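Cell 2 - gripper care, week 5 notes (Hitmont bench)

Before anything: arm on hold, air off. Then fingers. Look at the tips for wear, both sides, pads scuff first. Wipe the wrist camera lens, dry cloth only. Clear grit off the table top, it gets in the finger pivots.
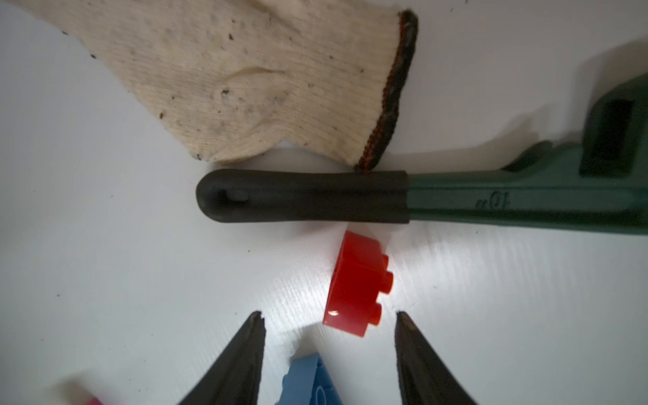

Fingers and table top, both views from the wrist.

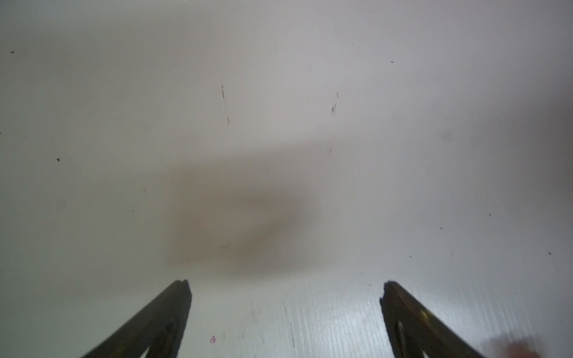 Garnet Campbell: do the tips before the lens, otherwise the dust goes straight back on the glass.

Fair point - swap those two round. Refit bolts finger tight, then torque. Log it under job 1193, intials as well. Re-zero the gripper last.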